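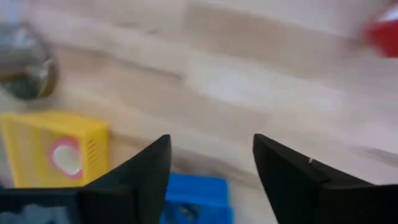 Vol. 2, p. 41

KULLEN SHARED WORKSHOP
Minutes of the Arm Build Group
December 2025

Held at the long table in the back half of the workshop, with a good turnout and more cake than we could finish. The chair welcomed everyone, thanked the people who had come in early to turn the heaters on, and said how nice it was to see two new faces from the woodturning evening. Apologies were received from three members and noted.

Minutes of the last meeting

Read through and agreed, with one correction. Under "Wrist camera" we had written that the bracket was to be glued. It was to be screwed, and it has been. The secretary is sorry for the mix-up and has fixed the copy in the binder.

1. Where we are with the arm

The builders gave us a long and cheerful report. For the sake of the new members they went back to September, when the shoulder joint was still a heap of parts in a bread crate and we were arguing over which end of the bench to bolt it to. The arm now moves in all its joints, the black fingers are on, and the little camera at the wrist sends its picture to the old laptop without needing to be coaxed. There was a round of applause, well earned.

Practice is being done with ordinary plastic and metal things out on the wooden table, spread well apart. The yellow box and the blue block have become favorites and sit up close to the fingers, with the shiny gray metal piece and the red one kept farther back for the longer reaches. One member asked whether we should buy a proper set of test blocks. After some friendly back and forth it was felt that odds and ends are better practice, since the whole point of the thing is to help tidy a workbench, and our workbenches have never had a proper set of anything on them.

2. The camera picture

This took up a good deal of the evening, and the secretary hopes to have got it down fairly. The view from the wrist smears badly when the arm swings. Grain in the tabletop turns into broad soft stripes, and things toward the far corners lose their outlines altogether, so that you can tell there is something red over there but would be hard put to say what. The shine coming off the wood does not help either.

Several remedies were talked over:

Slower swings. Easy to do, and we can try it at once. The worry is that the arm is not quick as it is, and visitors on open evening do wander off.

A shorter exposure with a brighter lamp. Most people liked this, though more light may well mean more glare off the table.

A plain cloth over the tabletop. Cheap and quick. One of the builders was against it, having had a cloth bunch up under the fingers on an earlier project and pull a mug of screws over with it.

Stopping to look. The arm would pause above the table, take one still picture, and go on. The programming pair think this is the sensible way in the long run and offered to write it.

Agreed: try the slower swings first, then the pause. The lamp is to be borrowed from the photo corner for an evening before we think about buying one. The cloth is left for now, with no hard feelings.

3. Fingers

The present fingers open good and wide, and everybody was pleased with the reach between them. What we have not settled is the grip. The group looked at soft pads, and a sample strip of Skesari rubber was passed around the table. Some found it a bit sticky, others thought sticky was just the thing. It was agreed to fit the pads on both sides and run 400 closings before anyone makes up their mind, writing down any slips in the green notebook. Please do write them down, even the silly ones — the notebook went home with somebody last month and came back with one line in it.

There was also a question about whether the fingers should be reprinted in a lighter color, to be easier to pick out in the camera picture. The programming pair said they would sooner leave them black, as dark fingers against a pale table are easy to find. Left as they are.

4. Money

The fund stands at 1375 after the cable and the bearings were paid for. The Prisedell motor driver we have been hoping for is still out of stock, and the shop could not give a date. The chair suggested holding the money for it until our next meeting and then thinking again. Agreed. Members who have bought small parts out of their own pockets are asked, kindly and for the third time, to hand in their receipts.

5. Safety

The stop button has been moved to the front edge of the table where anyone can reach it without leaning over. It should be tried at the start of every session, before the arm is asked to do anything. Long hair tied back and sleeves rolled up, please, and only one person giving the arm its orders at a time. The tape line on the floor is for visitors to stand behind.

6. Visit from the Rahman club

The Rahman club have asked if they can bring their own small arm over and spend an evening comparing notes. Everyone was very much in favor. We will need a second power strip and more chairs. The secretary will write back with our warm thanks and a few possible dates.

7. Any other business

The motion log on the laptop has now passed over 2000 entries and is getting slow to open. It will be split by month.

The kettle needs descaling. A member kindly took this on.

To do before next time

Slow the swings and save a few pictures for comparison: builders
Write the pause and look routine: programming pair
Borrow the lamp: chair
Fit the pads and start the closing test: builders
Split the log: programming pair
Reply to the Rahman club: secretary

The next meeting will be at the usual table, with the date to go up on the board by the door. The meeting closed a little later than planned, and thanks go to those who stayed behind to sweep up.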